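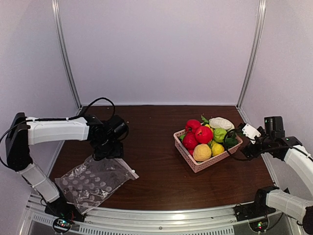 4. Scrutiny of retained trade rules in committee

4.1 Sources and coding

The analysis draws on the printed records of 20 sittings at which members examined trade regulations carried over into domestic law after withdrawal. Each spoken turn was read in full and given a single code for its main purpose: to question the legal basis of a measure, to ask for evidence of its cost, to raise a constituency matter, or to make a general statement of principle. Turns of fewer than five words were left out. The coding scheme follows Chmielewska, with one change. Requests for a written reply are treated here as requests for evidence, whatever the tone in which they were made.

Two readers worked through the records separately. Where they differed, the passage was discussed and a code agreed. Most differences concerned speeches that began with a point of law and moved on to sovereignty in broader terms.

4.2 Findings

Members who had supported withdrawal spoke more often on legal basis than on cost. Their opponents showed the reverse pattern, although the gap narrowed in the sittings held in June, when the rules on state subsidy came forward. General statements of principle were most common in the opening minutes of a sitting and became rare once individual clauses were under discussion.

Figure 4 sets out the order in which the four kinds of turn appeared across a sitting. The sitting of May 10, 2022 departs from this order. Members returned to first principles late in the day, after the minister declined to say whether the port rules would be laid again in draft.

Few turns led to a change in the text. Ministers agreed to look again at a measure in five cases, and an amended version was laid in two of them. Both concerned the notice given to port operators, on which members of all parties had pressed for a longer period. The records do not show what was said between sittings, and private correspondence may account for part of this result.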